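4.2 Boundary conditions and surface wear on the connecting paths

The second group of routes is the narrow cut-throughs. By this we mean any path on foot only, under two fence lines, with no carriageway next to it and no frontage. In the Clulberg survey these were logged seperately from the estate paths because the two behave differently in almost every respect: drainage, wear, lighting, who uses them and when. Twelve cut-throughs in the final set. Lengths vary a lot, the longest being the Jeser path at 322 m between its two barriers, measured by wheel along the centre line.

Surfaces first. Most of the cut-throughs have never been sealed. Compacted earth, fine gravel worked into it over years of feet, the odd patch of hardcore where a previous owner filled a hole and left it. Wear is uneven across the width. On open paths walkers spread out and the whole strip goes down slowly. Between fences they don't, they keep to the middle, and on routes where one side is soft they keep away from that side too. The result is a shallow dished profile with the loose stone pushed outwards. Depressions hold water after rain, fines wash out, the larger pebbles are left standing proud. We graded this on the five-point Furtado scale (see 3.4), where 1 is even and firm and 5 is not passable with a pushchair. Seven of the cut-throughs came out at 3 or worse. None of the estate paths did.

Boundary type was recorded for each side on its own, left and right in the direction of survey. This turned out to matter more than expected. Early drafts of the form had a single box for "fence" and it was useless, as hardly any path has the same thing on both sides. Typical pairing is a railing on one side, put in by whoever owns the land there, and something heavier on the other, often a solid plinth with panels or pales fixed on top. Fig. 6 has a pairing of this sort. A railing lets water and leaf litter through. A plinth does neither, so anything coming down the path stays on the path, and soil builds up along the foot of the wall until grass takes hold in it.

That strip of grass is what we call the verge in Table 5, although no one designed it as a verge. It narrows the usable width. On the forms the width was taken twice, once fence to fence (gross) and once over the walkable surface only (net), and the gap between the two is the verge plus any overhang. Where the gap was large, respondents described the path as narrow even if the gross width was perfectly ordinary. Worth noting for anyone planning to rely on drawings, which give gross width and nothing else.

After dark the picture changes again. We walked all of the routes once in daylight and once at night in July, same direction both times, same form. Long straight cut-throughs with tall fencing both sides scored lowest of any type on the question "would you use this route alone", and the score dropped further at night. This held even for paths with lamps at one or both ends. The far end being bright does not help much, going by the free comments; people wrote about the stretch in between and about having nowhere to step aside. Sight line as such was not the problem. A straight path can be seen along its whole length and respondents knew this. What they disliked was the lack of a way out part way along.

Surface defects are also harder to judge at night. Low light from one direction picks out every pebble near the walker and flattens everything further on. Several of the night forms have a worse surface grade than the daytime form for the same path. We kept the daytime grade throughout for the analysis and report the night one only in the appendix.

The household questionnaire (883 returned, after removal of duplicates) gives some support to the above. Cut-throughs were named as the shortest way to the bus or shops by more than 322 households, but a good share of these said they went round by the road in winter. Mud was the reason given most often, then lighting. Fencing was seldom mentioned directly. It comes up indirectly, in phrases like "hemmed in", "like a cage", "too long with no gap".

Two limits. Ownership of the strips is unclear in places, so we could not say who is responsible for clearing the verge, and the Clamodari land records only helped for the eastern half. And the condition of the fences themselves was not graded, only type and an estimated height. A later survey should do both. Costs for resurfacing are dealt with in section 5, drainage in 5.3.

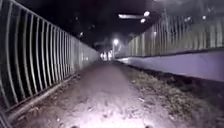
Fig. 6. Unsealed cut-through at night, railing to the left, concrete plinth with metal fencing and grass verge to the right.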